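Gripper and controller comparison: progress report to the Hulgate fund
Second reporting period, to 30th September
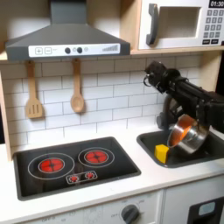

The toy kitchen set-up, with the arm over the sink and the metal pot on its side.

1. Summary

The work is on plan for the two grippers and behind plan for the controllers. Both grippers have now been through the full set of sink and cooktop tasks on the Kitenport controller. The second controller, from Tekach, arrived late and has only been used for the sink tasks. We have logged 1388 attempts in this period, of which 743 are usable for the comparison. We ask for no change to the budget, but we do ask to move the last milestone, as set out in section 6.

2. What we said we would do

The plan agreed at the start of the grant was to take one small arm and change one thing at a time. First the gripper, then the controller, then the camera position. The tasks stay the same throughout. They are kitchen tasks at toy scale: picking a block out of the sink, standing a pot upright, moving the pot from the sink to the cooktop, and taking a hanging utensil down.

The reason for working at this scale was cost. A toy kitchen has most of the shapes that cause trouble in a full-sized one, including a sink with a rim and a tap that gets in the way, and a knock does little damage. It also fits on one bench, which matters to us as we share the room.

3. Grippers

Gripper A is the Tsolakis two-finger model with flat pads. Gripper B is our own version of the same thing, with longer, narrower fingers and a softer pad material. Each was given 200 attempts at the pot task and 200 at the block task. The remaining attempts in the log are utensil tasks, repeats after a fault, and warm-up runs, which we record but do not score.

On the block there is little between them. The faces are flat and either gripper can close on it squarely. Most failures for both came when the block had ended up close to the side of the sink and the fingers touched the rim on the way down. Gripper B did slightly better here because its fingers are narrower.

On the pot the difference is clear. When the pot stands upright, Gripper A is the more reliable of the two. When the pot is on its side, Gripper A tends to push it along the bottom of the sink, and Gripper B can get one finger inside the opening and lift by the wall. It then has trouble letting go. The soft pads drag on the metal as they open and the pot tips again. We have tried a slower opening speed, which helped, and a thin tape over the pad, which helped more but wore through within a few sessions.

The utensil task is not yet good enough to report as a result. Both grippers can take hold of a handle, but getting the utensil off its hanging point needs a lift followed by a pull, and the arm often starts the pull too early. We think this is a control matter and have stopped changing the fingers on account of it.

4. Controllers

The Kitenport controller has been steady. It lost connection with the arm twice in the period, both times after a software update, and we have now fixed the version until the end of the grant.

The Tekach controller moves the arm more smoothly at low speed, and this is easy to see when the gripper comes down over the sink. Its force limit is set differently, though, and at the factory setting it stopped the arm whenever a finger brushed the rim. Of the first 63 attempts, most ended that way and we have left them out of the scored set. After raising the limit one step the stops became rare. We have written to the supplier to ask what the steps mean in newtons, as the manual does not say, and are waiting for a reply.

It would be wrong to draw a comparison between the two controllers from what we have so far. The sink tasks on the Tekach unit were done with Gripper A only.

5. Problems and changes

Cable routing took more time than planned. The cable to the gripper caught during long reaches, so it was re-routed and the early pot attempts were run again.

The metal pot is hard for the wrist camera. Highlights on the shiny wall shift as the arm moves, and the estimate of where the rim is shifts with them. Lowering the room lights made it worse. A plain cloth hung to one side of the bench has improved matters, and we now use it for all scored attempts - earlier ones are marked in the log.

The scoring sheet was changed once. A pot that is lifted but falls over when released used to count as half. It now counts as a failure, with a note, and all the earlier attempts have been rescored to match.

6. Next period

Cooktop tasks on the Tekach controller with both grippers come first. The camera position work follows, with two positions instead of the three in the original plan. We would like to move the final milestone to the end of November to allow for the late delivery.

A new set of pads for Gripper B is on order, using a firmer material. If they arrive in time they will be put through the pot task only.

7. Spending

Spending is within the agreed total. The money set aside for spare fingers is mostly unspent, and we propose to use part of it for the new pads. Travel is unspent. The full log and the revised scoring sheet are in the shared project folder.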